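木製の水切りラックに丸皿を立てておく置き方と、隣に籐風のかごを並べる場合の間隔について

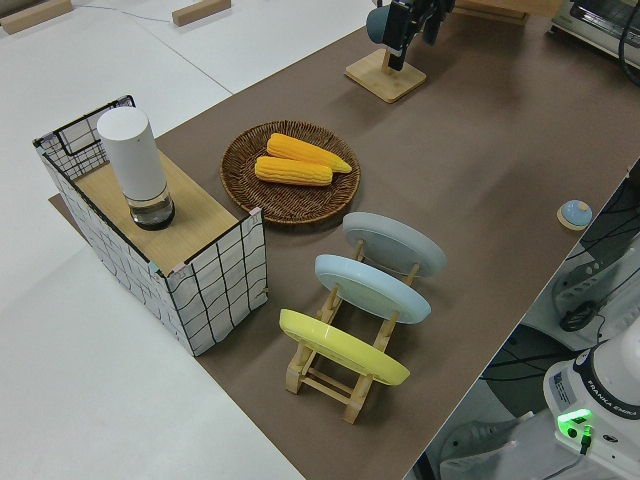

現在の配置。ラックに皿3枚、その奥に丸い編みかごととうもろこし2本。

投稿者:tai_daidokoro
閲覧数 2,038 / 回答 3件

長机に茶色の紙を敷いて、台所まわりの小物を仮置きしています。手前が木製の皿立て兼水切りラック、その隣が濃い茶色の丸い編みかご、左端が布張りの収納ボックスです。ボックスは白地に黒い波線の格子柄で、上に明るい色の木の板を載せて物置き台にしています。板は全面を覆う寸法ではなく、奥側は黒いワイヤーメッシュが出たままです。

知りたいのは次の点です。

・ラックに立てた皿(灰色がかった白、水色、黄色)は傾いた状態で安定しているが、洗った直後の皿もこの置き方でよいか。
・下の紙は水を吸うと思われる。敷いたままでよいか。
・かごに皮をむいたとうもろこしを直接置いているが、ラックとの距離はどの程度必要か。
・板の上に白い円筒形の容器を立てている。板の固定は必要か。

ラックはBralbergという店で購入したもので、品番は控えていません。かごの外径は未計測です。オーブントースターは同じ机の奥に置いてあり、こちらは移動の予定がありません。

zurkum_88

皿の向きは現状で問題ありません。傾けて立てれば水は下の縁に集まり、そこから落ちます。確認すべきは皿の間隔です。隣の皿と縁が接すると接点に水が残ります。溝に余裕があるなら1本おきに使ってください。

紙は外すべきです。水切りに使う時間帯だけでも、ラックの下を浅いトレーに替えます。トレーはラックの脚の接地幅より大きいものを選びます。このラックは脚が開いた形なので、上部の幅で選ぶと脚が外に出ます。測るのは床面側の寸法です。

木部は無塗装か塗装済みかで扱いが変わります。目立たない箇所に水を一滴落とし、染みて色が濃くなれば無塗装と判断します。無塗装の場合は、使用後に横倒しにして脚の木口を乾かしてください。黒ずみはたいてい脚先から始まります。

かごとの距離は300 mmを目安にしています。皿を抜くときに落ちる水滴がかごにかからない距離という意味で、規格値ではありません。机の長さが足りなければ、間に布巾を1枚立てかけるだけでも違います。

追記(8月17日):トレーの深さについて別途連絡がありました。浅いもので足りますが、縁のない板状のものは不可です。

grurkmont_kitchen

とうもろこしのほうだけ答えます。皮をむいた状態で常温に置くのは、調理直前に限ってください。糖分の低下が早く、夏場は傷みも早いです。すぐに使わないなら1本ずつラップで包み、冷蔵庫の野菜室に立てて入れます。ゆでてから冷凍する場合は、水気を拭いてから包みます。

編みかごに直接置くと編み目に汁や粒のかけらが入ります。洗いにくいので、紙か布を1枚敷いたほうがよいです。濡れたものは入れないこと。11月に入って根菜を置く時期でも同じで、土は落として乾かしてから入れます。

かごの手入れは、乾いたブラシで編み目に沿って掃くだけにしています。水洗いした場合は、日陰で裏返して干します。

通りすがり

板は固定したほうがいいです。うちも似た布の箱に板を載せていて、端に物を置いたら傾きました。滑り止めシートを切って四隅に入れています。容器は真ん中に。あと箱の下の段ボール、はみ出していると足や袖が引っかかるので切ったほうがいいと思います。皿のことは分かりません。

tai_daidokoro(投稿者)

回答ありがとうございます。紙の上にトレーを置く形に変更します。滴下試験の結果、無塗装でした。皿の間隔は溝の数を確認してから決めます。とうもろこしは包んで野菜室に移しました。板の滑り止めは手持ちがないため、次の買い物まで保留とします。

この質問は解決済みです。
参考になった:6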